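A Day With the Robots: Our Open House, Explained for Kids

July 2020

Every summer the Wilov robot workshop in Plollwood opens its doors to children. Maybe you came with your class, or maybe you stayed at home and would like to know what you missed. This page is for both of you.

What is a robot arm?

A robot arm is a machine that can reach, turn and hold. It has joints, like your shoulder, your elbow and your wrist. At the end of the arm there is a part which we call the gripper. The gripper does the job of your hand, but it is much simpler. Your hand has five fingers. Many grippers have only two, and they close from two sides like when you pick up a pea with your thumb and one finger.

Try it at home. Put a mitten on your hand and lift a coin from the table. It is difficult, yes? Now you know how a gripper feels. (A robot does not feel anything, of course, but you understand me.)

How does the robot know where things are?

It needs a camera. Some robots have a camera on a stand. Others have a small camera at the wrist, very close to the gripper. A wrist camera travels together with the arm, so the robot always gets a near look at the thing it wants to take.

The lens on such a camera is often very wide. It takes in almost everything around it, but straight lines become bent. You can see the same thing if you look at yourself in the back of a spoon. A table edge becomes a curve, and a room becomes a ring. The computer has to learn that the table is still straight.

At the open house we had two stations. The one with the blue sign was called Björklund and the other one Nevier. Visitors could stand by the screen and look through the eye of the arm.

Some views from the wrist camera:
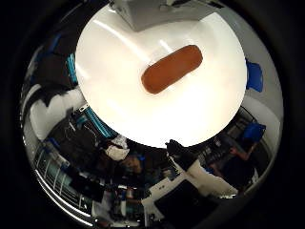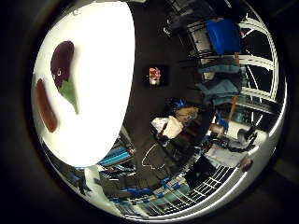
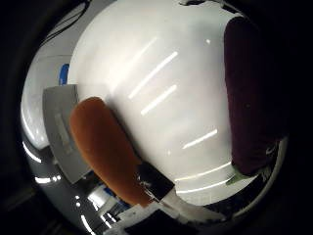
Why is food a good exercise for a robot? Because food has so many shapes. A box is easy, it has flat sides and it stays where you put it. An egg rolls away. A banana is curved, and a tomato can be squeezed too much. The robot must decide where to hold and how strongly to press.

A robot also has to practice, the same as you practiced to tie your shoes. Our team repeated one small task 934 times in June. They wrote down each try, also the bad ones. The bad tries are useful, they show what must be changed in the program.

Questions that children asked us

Can the robot get tired? No, but its motors can get too warm, and then we let it rest.

Can it cook my dinner? Not yet. Cooking has many steps, and the robot must do every one of them in the correct order.

How many children came? We had 63 at the morning tour and about 100 in the afternoon.

May I touch the arm? Only when it is switched off and a grown-up from the workshop is beside you. Please stay behind the yellow line when it moves.

If you have another question, write it on a postcard and send it to the workshop. We read all of them and we put the answers on this page.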